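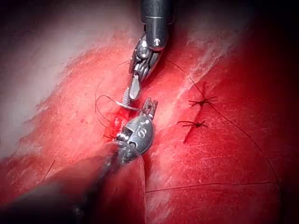 Rukora Suture Bench - demo unit
Open day bookings, product details and notes from the June session

Two arm tabletop system for suturing practice and instrument testing. Sold by Plimport. Demo unit lives at our Retamal showroom and goes out on loan between open days.

Updated 2022-06-27

At a glance
Two instrument arms, one surgeon console
Wristed needle drivers, cable driven, serrated jaws
Wrist camera for close view of the tips
Pad tray, takes the Eritz tissue pads (sold seperately)
Foot pedals for clutch and camera
Bench footprint 122 cm wide
Runs off a normal wall outlet

What you do on an open day
Short intro, then straight onto the console. No slides. You get a pad, a curved needle with black thread and one of our trainers next to you. Most people start with simple interrupted stitches along a straight cut: drive the needle, pull through, tie, trim, move down. Grab the needle with one tool, hand it to the other, go again. Sounds easy. The handoff is where everybody slows down.

Groups of up to 9 per session. Two hours. Gloves not needed, the pads are synthetic. Long sleeves get in the way of the hand controls so roll them up.

If you finish your row early, ask for the running stitch. Or ask to swap hands. Good fun and a fast way to find out which wrist you've been leaning on.

Notes from the June session
Full room, started late (parking). Pads in red this time, with a ready made cut. Interrupted stitches tied down the cut one after the other, small black knots, tails trimmed short. A couple of visitors had never touched a console and were tying by the end of their slot. Others wanted to talk about the wrist and hardly sewed at all, also fine.

Questions that came up a lot -

Can I feel the thread tension? No. There is no force feedback on this unit. You watch the thread and the pad. If the edges of the cut bunch up you are pulling too hard. Takes a few stitches to get used to.

How long do the instruments last? The drivers are rated by use and the console keeps the count. It warns you well before the limit. Replacement is a twist and click at the carriage, no tools.

Can we bring our own pads? Yes if they fit the tray and are under 2 inches thick. Clamp them on all four sides, a loose pad rides up with the needle.

Does it record? Yes, camera view plus arm positions, saved to the console drive. Visitors can take a copy of their own run home, bring a USB stick.

Is it for patients? No. Training and bench testing only. Please don't ask us to sign anything that says different.

Thread gets everywhere. Cut your lengths shorter than you think, about a hand and a half is plenty. Long strands end up lying across the pad and then under a jaw, and then you are unpicking instead of sewing. We now put precut lengths out with each pad.

Care
Wipe shafts with a lint free cloth after each session. Do not soak the wrists. Pick thread ends out of the pulleys with the brass tweezers from the drawer, not with a blade. Park both arms up and back before you change a pad. Pads can be flipped once, then toss them. Scuffed pads are ok for warm up.

In the box
Base and two arms
Console with hand controls and pedals
2 needle drivers
Pad tray with clamps
Camera and cable
Starter pack of Eritz pads, red
Printed quick guide (the long manual is a download)

Not in the box: scissors tool, needles, thread, cart. The cart is worth having if the unit has to move between rooms. It is heavier than it looks.

Order code 1919. Price on request, schools and teaching hospitals ask for the education quote. Lead time depends on the arms, we'll tell you before you commit to anyting.

Next open day
July, Retamal showroom, morning and afternoon sessions. Same set up plus the scissors tool, which missed the last one. Book through the form and say whether you want console time or only want to look. Watching is free and you don't need a slot, just come in the side door by the loading bay and sign the sheet.

Loan requests - use the same form, tick "loan" and give us a room size and a delivery door.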